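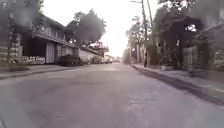
Posted 13/05/2019 by the Stotmont Robotics Club gear page

Stimum Street Rover Kit - what we use and what we'd tell you before you buy one

We've had two of these kits since last July and I keep getting emails from other clubs asking what's in the box, so I'm finally putting it all on one page (sorry to everybody who waited for an answer!).

The Stimum is a four-wheel rover for student projects. You get the chassis, motors, a battery, a small computer board and a camera on a short mast. It sells for $145 if you order as a school or club, and the charger comes with it. Ready to drive it weighs a little under five pounds, so even our youngest members can carry it down to the curb.

Our students are using it for this year's Farina Challenge, where the rover has to follow a neighborhood street by itself and stay off the curbs. There's no lane paint to go by, so the software has to find the edge of the asphalt and keep a steady distance from it. Driveways are the hard part! The curb dips, the rover thinks the road just got wider, and off it goes toward somebody's garage. The kids fixed most of that by making it remember where the curb was a second ago. Shade under trees is still giving us trouble, and so are the gutters, which look a lot like a second curb when they're dark.

Battery life is good. We get roughly 36 minutes on a charge at walking speed, less if you're going uphill. I'd buy a spare battery, and I'd buy it with the kit, as the shipping on one battery is silly.

For software we run Flirico, which is free for clubs and lets the students start with blocks and move to typed code later on. Our middle schoolers had the rover driving straight in one evening. Turning took a couple of weeks - and a lot of snacks. If you have the older board, you need version 201 or later or the camera won't show up in the menu. I lost a whole Saturday's worth of patience to that one.

Things I don't love: the mast wobbles on rough pavement (we added a second screw and a bit of foam), the wheel nuts come loose, and the power switch is on the bottom, so you have to flip the whole thing over to shut it off. The printed manual is pretty thin too. The one you can download is much better and has all the wiring in color.

In the box: chassis, four wheels, motors, board, camera and mast, battery, charger, hex key, bag of screws
Not in the box: memory card, spare battery, controller

Any USB controller we've tried has worked. Keep one plugged in and in somebody's hands for street runs, even once the rover is driving itself. We also send a student ahead to watch for cars.

If your club is nearby and wants to try one before ordering, write to us through the contact form and we'll set up an evening.

36 shares
2 comments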